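The wool drawer: sorting before winter

In October I always take out the winter knitwear and look at it piece by piece. This page is a small gallery of the work, with notes for my family and for anybody who likes patterned wool. I am Tsung-han Tu, and I do the sorting on the bed in the guest room, where there is more space than on my own.

## How I sort

First everything comes out of the drawer. I make one pile for keeping, one for mending and one for my cousin in Dridholm, who has colder winters than we have. Socks I fold in the simple way, one over the other. I stopped making balls of them, as the cuffs became too wide after 2 seasons.

The boxes are from Fernau, the long flat model. They fit under the bed with a little air above — I measured this twice before buying. Each box gets a paper label with the month.

## On the guest bed

The flowered bedspread is very busy under so much pattern, but I like to see them together.
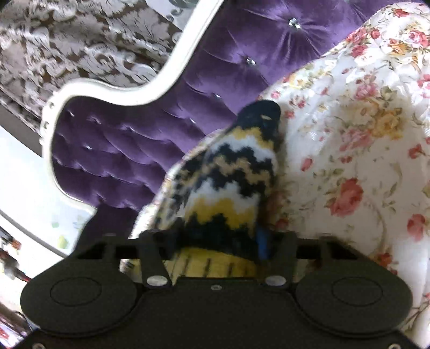 Zigzags in navy, tan and mustard on a knit sock, with a dark navy tip. The purple upholstery is behind it.

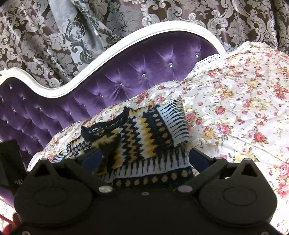
## Still to do

- Sew the gray cardigan, left elbow.
- Ask Mrs. Chung if she still has the darning needle with the big eye.
- Buy 7 cedar blocks, and new labels.
- Bring the parcel to the post office on Wednesday, before it closes for lunch.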